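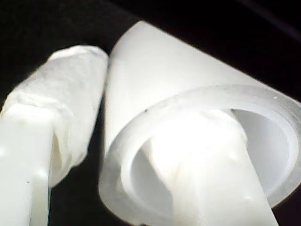
White tube, dark background.

Re: [nutstead-quilters] Foundation paper, again

On a May evening at 22:14 a list member wrote:
> I've printed the Wudach block four times and it still comes out
> small. The ruler on the page says one thing and my ruler says
> another. Is the pattern wrong? Also, what stitch length are people
> using? My paper won't tear off without taking the seam with it.

The pattern is fine. Your printer is being helpful. Look for "fit to page" in the print box, turn it off, and set the scale to 100%. Then measure the test square before you cut into anything you like. I once skipped that step and now own 60 very neat blocks that match nothing else in the house.

As for tearing, go shorter than you think, 1.5 or so, and fold the paper back along the line a couple of times first. Unpicking at that length is miserable, so try not to make mistakes. I find this advice easier to give than to follow.

I'm doing Morais next, in greys, with Talon for the border if the fabric stretches. It won't. If anyone has a spare half metre of the dark charcoal, I can swap it for mustard, of which I seem to have a lifetime's supply.

Could whoever has the long ruler bring it back, please?

--
Nutstead Quilters list, message 2407
To leave, send a blank message with "unsubscribe" as the subject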